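Is it worth putting money into an old office desktop?
Home Computing > Repairs and Upgrades

jeltov_m
Posted 7:42 PM

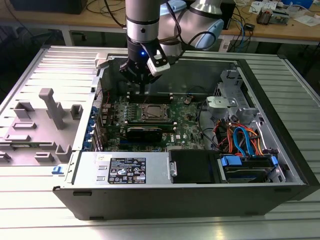
Tower on its side, side panel off, memory slots at the back of the board.

My sister's office is getting rid of its old desktops and I can have 2 of them for nothing. One would go to my mother, who does email, photos and her church newsletter. The other would be for me, mostly spreadsheets and some light photo editing. I have never upgraded a computer before. Is it worth spending anything on these, or should I put the money toward something new? My limit is 300 dollars for both.

wultden
Posted 8:05 PM

Worth it for your mother. Put in a solid state drive before you look at anything else. I did the same for my father-in-law and the difference from the old spinning drive was bigger than anything I've done with memory. Get a plain SATA one. A small one will do if she keeps her photos somewhere else as well.

Canpolat
Posted 8:19 PM

I disagree on the small drive. Small drives fill up. My wife's had a 128 GB one and every big system update turned into an hour of deleting things. The next size up costs very little more.

wultden
Posted 8:31 PM

For photos, sure. For email and a newsletter she'd never fill it. But I won't argue over the price of lunch.

Zimitz
Posted 9:10 PM

Nobody has asked about the operating system. Check whether the processor is on the supported list for the current version of Windows. A lot of offices dump machines for exactly that reason. If it isn't on the list, I wouldn't spend a cent on it for someone who does her banking on it.

Canpolat
Posted 9:22 PM

Or put Linux on it. My neighbor is in his eighties and has used Mint for years. He needs a browser and a printer, and both work.

Zimitz
Posted 9:27 PM

Your neighbor has you next door. Does jeltov_m want to be tech support for a newsletter template that only opens in Publisher?

jeltov_m
Posted 9:40 PM

It is a Publisher template, yes. She has used the same one since before I moved out and she will not change it. I'll look up the processor tonight.

Manouchehr Rostami
Posted 10:15 PM

I bought used office machines for a small accounting practice for a long time. Things I would check before paying for parts:

Power supply. Many office models use an odd size or a proprietary connector, so a replacement can cost more than you expect.
Memory type. Read the label on a stick that is already in there and match it. Unplug the machine from the wall before you touch it.
The old drives. Ask the office if they were wiped. If they weren't, give them back – you don't want someone else's payroll in your house.

I would also leave the photo editing machine alone until you have used it for a week. You may find it is fast enough with only the new drive.

wultden
Posted 10:24 PM

Good point on the drives. I forgot that one.

jeltov_m
Posted 11:02 PM

Looked it up and the processor is on the list. I'm getting the larger drive for each of them and leaving the memory for now. My sister is asking about the old drives in the morning.

Canpolat
Posted 11:08 PM

Larger drive. Thank you.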